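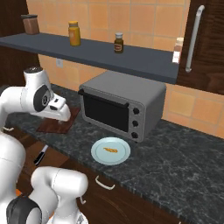 Slide 1. Dark board on dark stone.

OK, hi everybody, thanks for coming back from coffee. (Wait for the door. Don't start over the chairs like last time.)

My talk is called "Living With the Kitchen You Picked," and it's about choosing surfaces and colors for a room you have to stand in every single day. I'm not a designer. I worked the sample counter at Brostonero for a long stretch, and then I redid my own kitchen in Skendale and made most of the mistakes I used to warn customers about.

Start with the sample story. A customer, I'll call her the green lady, took home a tile chip the size of a cracker, loved it, ordered the whole wall, and hated it by dinner. Same tile! A small chip sits in your hand and you look at it under whatever light you happen to be under. A wall of it throws color on everything, including your face. So my first piece of advice is boring: get a big sample, prop it up where it's going to live, and leave it there for 8 days. Look at it in the morning with your eyes half shut. Look at it at night with only the stove light on.

(Ask: who here has picked a paint color off a phone? Let them laugh. Raise my own hand.)

Next bit, counters. Dark stone is gorgeous in a showroom, and I still love it. But a dark counter drinks up light, so if yours is dark, you want to plan the lamps before you plan the cabinets. I did it the other way around and spent a whole winter chopping onions in my own shadow. Montri Duangkaew, who put in my counter, had told me so at the time, and I have since apologized to him in writing.

Crumbs! People always ask about crumbs. Pale ones show on dark stone, dark ones show on pale stone, and if you have a busy pattern you don't see either kind until you put your sleeve in them. Pick your poison. 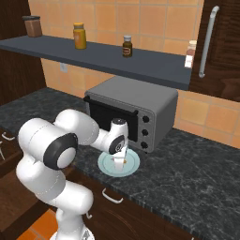 Dagmar Paulík

All right, dishes. Nobody plans these and I think they should. Your plates are out more than you'd guess, so they're part of the color scheme whether you meant it or not. A pale teal plate on a dark marbled counter does a lot of work for very little money. I bought mine secondhand in Imville and that was the first time the room felt finished to me - before the blinds, before the good stools, before any of it.

If your budget is gone by this point (mine was, I had 68 dollars left and no faucet), change the small things. Plates, towels, the bowl you keep lemons in. You can swap them in September when you're sick of them.

(Check the clock here. If I'm running long, skip the grout story and go straight to the wall.)

Grout story: Niall Matheson and I argued about grout for an entire lunch. He wanted it to match the tile so the wall reads as one big color. I like it a shade lighter, so you can see the grid. We never settled it. Try both on a scrap of board and stand back as far as your room lets you, which in my case was the hallway.

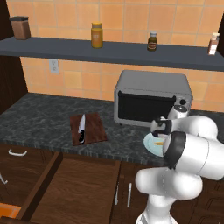
Slide 3. Peach-orange tile, lighter grout, slate-gray shelf.

Now the warm wall, my favorite part. Folks get scared of orange. They think of diners. But a peachy orange next to dark brown wood is friendly, and a gray shelf across it calms the whole thing down. Leave gaps between the things on the shelf too, so you still get to see the wall you paid for.

Shelf rule from my old boss at the counter: if you haven't touched it in a month, it goes in a cupboard. I break that rule constantly. There's a vinegar up there I'm keeping purely for the label.

Wrap up with the homework. Go home, stand in your kitchen doorway, and write down the first color you notice. If you like it, build from there. If you don't, find out how much of it is paint.

Questions. Somebody will ask about sealing stone - point them to Montri, he's in the second row.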